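The slow road to better fruit

I gave up on supermarket fruit in November, somewhere between a woolly apple and a peach that tasted of cold water. Since then I've been taking the bus to Plukbridge market, and I'm afraid I've become a bit of a bore about it.

The market has been going for 155 years and looks it. Half the roof leaks, the tea is terrible and you need to be there before eight if you want first pick. But oh, the smell of the place! The Dissanayake stall is my usual first stop — they let you taste before you buy, and they'll tell you straight if the pears need another two days on the windowsill.
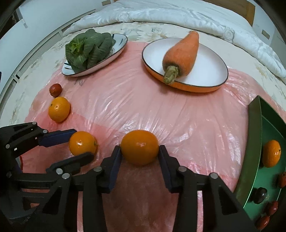
Oranges keep their shine without any help from the fridge.

I used to shove everything in the salad drawer and forget it. Now the citrus stays out for the first few days, the tomatoes never go near the cold, and bananas live well away from everybody else (they set the whole bowl off). I throw away far less, and my breakfasts have cheered up no end.

If Plukbridge is too far, try the little Saturday-style set-up behind the station at Drondton. It's only four stalls, but one of them brings in russets from the orchards at Nustinville, and I'd cross a county for those. Rough skin, funny shape, a taste like nuts and honey. Buy a small bag first, though. I came home with over two kilos once and was eating crumble for a week.

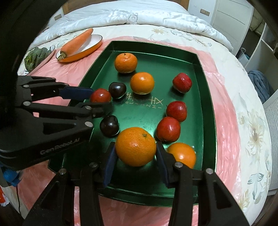 Tangerines, red apples and plums: a good mix for sharing.

Plums are my weak spot. I mean to stew them, I really do, with a bit of star anise and brown sugar, but they rarely last the bus ride home. The driver has started asking what I've got in the bag.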